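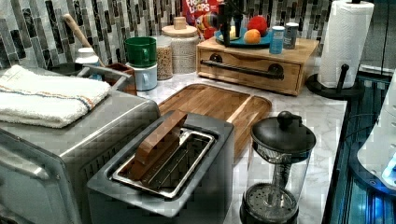
Toaster and toaster oven on a kitchen counter.

Skasix has confirmed that the level editor for Flesar, its top-down racing game, will leave closed beta in April. The editor ships as part of patch 2 and is free to all owners of the base game on PC. Publisher Retamal has not set a date for the console version.

Testers have uploaded 336 tracks since the beta opened. All of them will carry over, though tracks that use the old water tiles need to be saved again before they can be raced online. 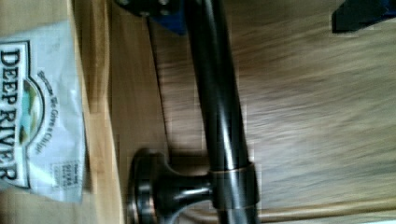

The patch also raises the limit on placed objects per track to 1,799. Online races load only the objects near each car, and the studio says load times on the largest test track, Stivberg, are down by nearly 40 percent. Ghost data recorded on the current build will be wiped.

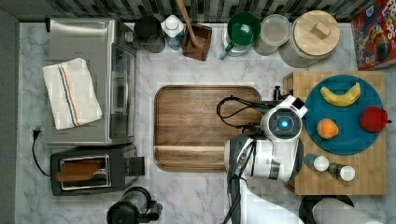 Binta Sani said the higher limit was the change testers had asked for most, and that the team held it back until replays stopped drifting out of sync. Replays longer than one lap remain disabled for now.
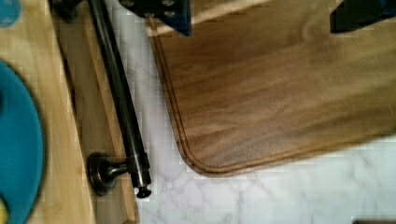 Track borders have been rebuilt as well. The beta made players join straight and curved pieces by hand, which left gaps that could catch a wheel. Borders are now drawn as one path with a set distance from the edge, much like the juice groove that runs down the side of this cutting board and around its rounded corner. Corner radius and width can be changed after the path is placed. Existing borders are not converted. Tanko Etim is listed in the patch notes as the contact for bug reports on the new tool.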